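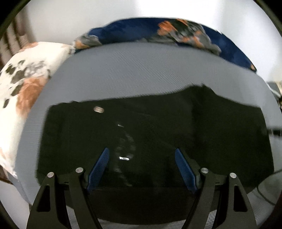

Gripper open over the black one, Friday, before lunch

I meant to write last night but I fell asleep with my shoes on, so this is Friday's entry done on Saturday with coffee. The Hernine is behaving again! Mostly. I spent the whole morning on the blue pads, which I have been putting off since the beginning of June, and I'm a little ashamed of how long I let it go.

Tassanee had been telling me the right side felt lazy when she squeezed the handle, and I kept saying it was the pad. Well, it was partly the pad (lint packed down into the ridges, I got it out with an old toothbrush and warm water) but mostly it was the outer pin on that side, which had fuzz wound in behind it where the black arm turns. I took both linkages apart on the kitchen table with a towel under them, wiped everything, put one tiny drop of oil on each pin and then wiped most of that off again, because Vichien would have a fit if any of it got onto the fabric. The notebook says 2,303 squeezes since the last cleaning. Trolach's sheet says to stop and look at it long before that, so there's my lesson.

After that I opened it as wide as it goes and tried it over the black fabric spread out on the gray, with the flowered fabrics pushed to the back. Dark smooth cloth is the worst for it, it just slides, and that is why I like to test on it. I did 40 pinches and lost two, both up near the corner. Before the cleaning I was losing so many that I'd quit writing them down.

The left pad still leans a hair more than I'd like when I let go slowly. Kittipong thinks it's the crossbar and wants to swap it, and he may be right, but I'd rather run it a week first and see. He is sending spare pads with Paweena anyway, bless him, and I need to remember to give her back the little hex key before she asks for it a third time.

Must buy another toothbrush.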